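Derkach Stacking Bins

Home / Storage / Bins and Totes / Derkach

Derkach Stacking Bin, Large, Gray
Item no. 1676
Sold singly or in sets of 3
In stock, ships from our Cerkau warehouse

Overview

The Derkach is a straight-rimmed, open-top bin for parts, stock, garden supplies, sports gear and anything else that ends up on a shelf or bench. It is molded in one piece from high-density polyethylene. There are no seams in the base and no separate handles to come loose. The walls taper toward the floor so that empty bins nest inside each other, and the rim is stepped so that full bins stack when the stacking bars are fitted.

We have sold the Derkach for longer than any other bin in our range. The current version has a thicker rim than the old one and a flatter floor. Older bins will still nest with new ones, but the stacking bars are different and should not be mixed.

Sizes

The bin comes in two depths. Both have the same rim, so lids, bars and dollies fit either one.

Shallow: rated load 43 pounds. Suited to small parts, paper goods, seed packets, tools you reach for often.
Deep: rated load over 60 percent higher than the shallow bin. Suited to bulk stock, textiles, balls, hose fittings, returns.

The load rating is for a bin resting on a flat surface. If you carry the bin by the rim with one person at each end, stay well under it. Do not hang a loaded bin from hooks or straps.

Colors

Gray is kept in stock. Dark green and rust red are made to order in batches of 281 and are not practical for most buyers, but we keep a waiting list and will combine orders from several customers when we can. The next color run is planned for November.

The gray varies a little from batch to batch. If matching matters to you, order everything you need at one time and mention it in the order notes.

Lids and accessories

Flat lid. Drops into the rim and lifts off. Not watertight.
Hinged lid. Two halves that meet in the middle. Uses the four holes already molded into the rim.
Stacking bars. Sold in pairs. Needed for stacking bins without lids.
Sindance dolly. Four swivel casters, two with brakes. Takes a stack of up to four shallow bins or two deep ones.
Label holder. Clips over the rim on a long side. Takes a standard index card.
Divider set. Two short panels and one long one. The long panel has slots on one edge only, so check which way up it goes before you push the short ones in.

The hinged lid cannot be used together with the label holder on the same side.

Cleaning and care

Wash with warm water and dish soap. For grease, use a degreaser that is safe for polyethylene and rinse well. A stiff nylon brush is fine. Steel wool and wire brushes leave grooves that hold dirt, and we do not recommend them.

The bins can be pressure washed. Keep the nozzle a foot or more away from the label area, where the surface is textured.

Scuffs on the inside walls come from metal parts and tools and are normal in shop use. They do not affect the strength of the bin. A crack in the rim does, and a bin with a cracked rim should be taken out of stacking use.

Do not store solvents, motor fuel or hot items in the bin. Keep it out of direct sun for long periods if you can. The green and red colors fade sooner than the gray.

Shipping and returns

Single bins ship by parcel. Sets of 3 ship nested in one carton. Orders of more than ten sets go by freight, and the driver will call before delivery. Freight orders placed by 2 p.m. are normally picked the next working day.

Unused bins can be returned within 30 days. Lids are packed separately and can be returned on their own. Made-to-order colors cannot be returned unless they arrive damaged.

For bulk prices, contact Zuleica Dantas in sales. For questions about load ratings, spare parts or fitting lids to older bins, ask for Ihor Stetsiuk in technical support.

Customer comments

"We use the deep ones for lost property at the pool. They hose out easily. I would like a handle that is bigger for gloves."

"Good bin. The flat lid is a bit loose on two out of our six but it stays put on the shelf."

"Bought the dolly later and wish I had ordered it with the bins, shipping was separate."

Choosing between the Derkach and the Ovuner

The Ovuner is our folding crate. It costs more, weighs less and takes up little room when empty. It has vented sides, so small parts and loose soil will fall through. If your bins stay full most of the year, buy the Derkach. If they travel out full and come back empty, the Ovuner will save you space in the van.
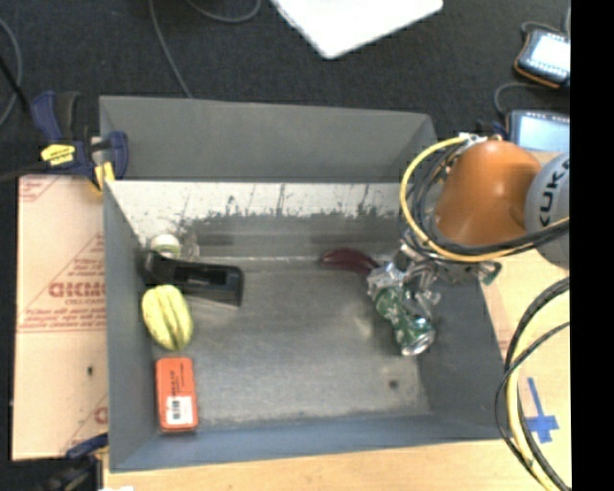
Related items

Ovuner folding crate, medium
Ovuner folding crate, large
Sindance dolly, four casters
Sindance replacement caster, with brake
Derkach stacking bars, pair
Derkach divider set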